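Review: Ruvo donor management software, Standard plan

We run a small endowment fund that pays for after-school tutoring, swim lessons and a summer reading program in Rotmont. Until this spring all of our giving records lived in one spreadsheet and a folder of thank-you letters. In April we moved to Ruvo, and I have used it nearly every working day since then. I paid the normal price and have no connection to the company.

Setup

Importing the spreadsheet took most of an afternoon. Ruvo wants first and last names in separate columns, and ours were in one, so that had to be fixed first. After that, 320 donor records went in and 11 came back with errors, all of them bad zip codes on our side. The error report gives you the row number and the reason, and you can correct the entries on screen without starting the import over.

Past gifts are imported separately. Do the donors first and the gifts second. The help page has this the other way around, and I lost an hour to it.

Day-to-day use

Entering a check takes under a minute. You pick the donor, type the amount, choose the fund and save. The receipt is created at the same time, and you can print it or email it. The wording can be changed, but only in one template for the whole organization. We wanted a different letter for memorial gifts and ended up writing those by hand.

Restricted gifts are handled well. Each gift can be marked as endowment principal, program money or general use, and the three stay apart in every report. This was the main thing we were shopping for. Our old spreadsheet had one column for it, which was often blank.

Pledges are weaker. You can set up a monthly or yearly schedule, but nothing in between. One of our larger supporters, a business over in Horkholm, gives every quarter, so I entered that pledge as four separate ones – not hard, but it makes the pledge report look odd.

Reports

There are 60 built-in reports and I use 4 of them. The year-to-date summary by fund is clear enough to hand to a board member without explanation. Amancay Pereyra, who keeps our books, checked it against the bank statements for April and the totals matched. The lapsed donor list is also good. 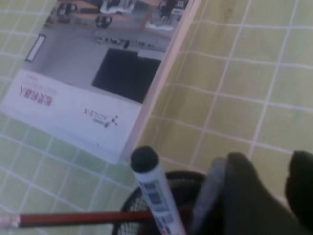
Custom reports are another story. The filter screen is slow, and it forgets your choices if you go back a page. Saved filters can't be shared between users either, so Ulises Alarcón and I each had to build the same mailing list from scratch.

Support

I wrote to them twice. The first reply came the next morning and solved the problem. The second took longer and mostly pointed me to the help page I had already read. There is no phone line on the Standard plan.

Compared with Sosa

We also tried the free trial of Sosa. It has better event tools, with ticketing and seating, and the screens look nicer. It treats fund restrictions as a simple tag, though, and you can leave the tag off by accident. A group that raises most of its money at dinners and auctions might prefer it.

Rating: four out of five. I took off a point for the pledge schedules and the filter screen. We plan to renew for another year.

Posted 2022-05-25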